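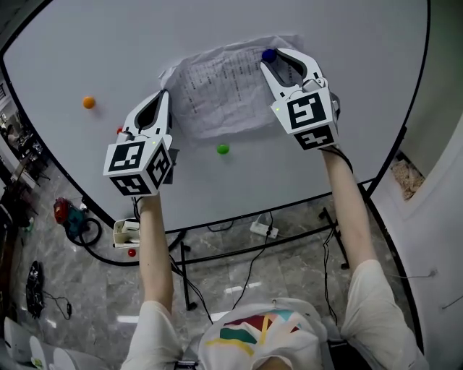 The Lerkell recruiting manager says the club will go into the rookie intake with two places to fill, and that one of them will stay empty if the right player is not there. We spoke at the ground after morning training, where the senior group had been back for 18 days.

Lerkell finished the season in ninth place and lost both of its first-choice ruckmen to injury in March. It got through the year with a converted defender in the role. Asked whether that made a tall player the priority, the manager would only go so far.

"It's a need, and everyone can see it's a need," he said. "But if you take an 18-year-old ruckman he isn't going to help you next season. He might help you in four years. So it doesn't fix the thing people want fixed."

The club has been linked with a young ruckman from Fisau, who played nine senior games there this year. The manager confirmed he had been to see him twice and had met the family. Antal are also interested and have an earlier pick.

"We like him. Antal like him. They choose before we do, so there's not a lot of point in me talking about it," he said.

Rookie contracts at Lerkell run for one year, with an option for a second. Of the 9 rookies signed under the present coach, four have been moved up to the main list. The manager thinks that is a fair return, though he admits two of the others were let go too early. One of those is now a regular at Gesus, on the half-back line.

"I rang him after his first game over there. He was good about it. We had a full list and we had to make a call by the end of the month, and we got it wrong."

The club's own academy has two players in this year's pool. Lerkell can claim either of them if no other club does so in the main draft, but it has to nominate them beforehand. One will be nominated. The other, a small forward who missed most of the season with a foot problem, has been told he will be looked at again after the medical tests.

The manager was less keen to talk about trades. He said there had been a call from Gesus about a midfielder still under contract, and that it was a short one.

Lerkell's last practice match before the intake is at home to Fisau, and the crowd for the same fixture last year was 1878. Members get in free and the gates open an hour before the start.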